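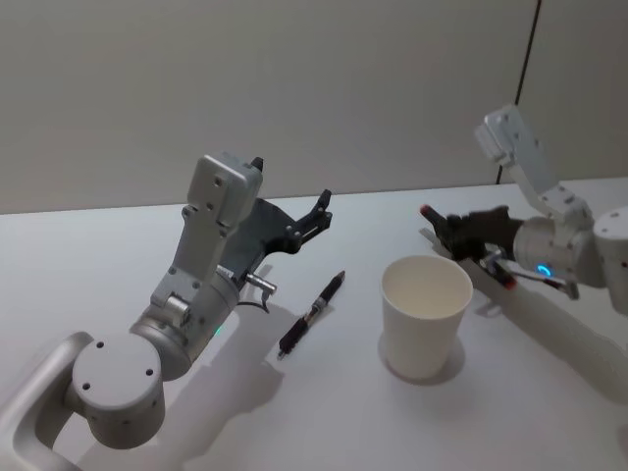
Ashton said that she was teaching it to be afraid. He said it kindly, from the chair behind her, with his coat still on, and Shazia Magsi did not take her hands from the handles.

"Afraid of what?" she asked.

"Of the cup. You slow down before you reach it. Every time the same, like somebody coming into a room where a baby sleeps. The arms will learn this too."

She looked at the cup and the pen. The task was simple to say. The left hand takes the pen, the right hand holds the cup, the pen goes in, both hands go away. She had done it since the morning and her shoulders hurt from it. When she moved her own wrists, the silver wrists on the other table moved also, a very small moment later, and after some weeks at Gravari she did not notice this moment any more. She noticed it only at home, when she reached for the salt and her arm seemed to come too early.

"If I go fast, the cup falls over," she said.

"Then let it fall. Pick it up again. Nobody has shown them what to do with a fallen cup."

She thought about it. In September, when she began, the instruction was to give only clean examples, and the bad ones were deleted before lunch. She had become proud of her clean examples. The man who trained her, old Usmani, used to say that a good demonstration looks as if no person was in it. He had left since then, and his rule was still on a paper above the sink, dated December 2021, with the corner torn.

"Move your chair, please," she said. "You are breathing on my neck."

Ashton moved his chair.

She closed the left handle a little and lowered it. The fingers went down on the pen near the clip and took it badly, too far from the middle, so that the heavy end hung. Usually she would stop and begin again. This time she carried it like that, hanging, and with the right hand she went to the cup, quickly, and touched it before she was ready. The cup tipped and rolled in a half circle, and stopped.

Her foot was already over the pedal that throws the recording away. She kept it there and did not press.

"Go on," Ashton said.

She put the pen back on the table. It took two tries to catch the rim of the cup, because a lying cup moves away when you ask it something. On the second try one finger went inside and one stayed outside, and she lifted, and turned her wrist slowly, and the silver wrist turned. The cup stood. Then she picked up the pen again, better, and put it in. The cup shook from the weight and remained standing.

She pressed the other pedal, the one that keeps.

"How long was it?" she asked.

He bent to look at the screen. "Long. Five times longer than your normal ones."

"They will say it is ugly."

"It is ugly," said Ashton. He finally took off his coat and put it over the chair. "Do another one. Let it fall to the other side."

Shazia opened and closed her fingers until they were warm again. Then she reached with the right arm, took the pen out of the cup and laid it down on the table, a little crooked, and put the cup near it.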